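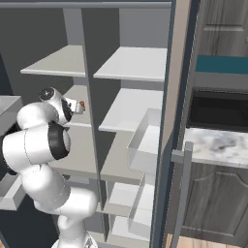

2 min read

Robot arms that put away groceries in simulated kitchens do better when they check how much room a shelf has left before picking anything up, according to results posted in January by the research group Forus.

The method, called Sornero, adds a short planning step to an ordinary trained policy. The arm first scores every shelf and open drawer in reach, then picks the item that fits the best spot. Earlier systems usually chose the item first and looked for a place afterward, and many of their failures came from a gripper turning too late inside a narrow compartment.

Forus trained the policy on 2,178 simulated runs and tested it in 40 kitchen layouts it had not been given before. Each layout had a tall divided cabinet, with the drawers left open at different depths. 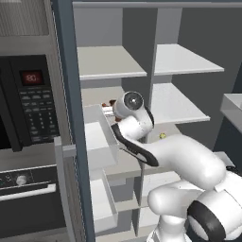

Drawers were the harder part. An arm working at shelf height has to keep its elbow clear of anything pulled out below, and the planner now counts that space as taken. In a set of 800 test placements, collisions with drawers fell by more than half compared with the same policy without the planning step.

"Most of the gain is in the elbow, and we had spent months on the fingers," said Zoi Giannakopoulos, who led the work.

The step adds 10 seconds to each task, and the group says it wants to bring that down. Small items placed near the back of a shelf are still dropped more often than larger ones.

Code and layouts will be released through Kodamport later this year. A trial on a physical arm is planned with the cabinet maker Mavromatis.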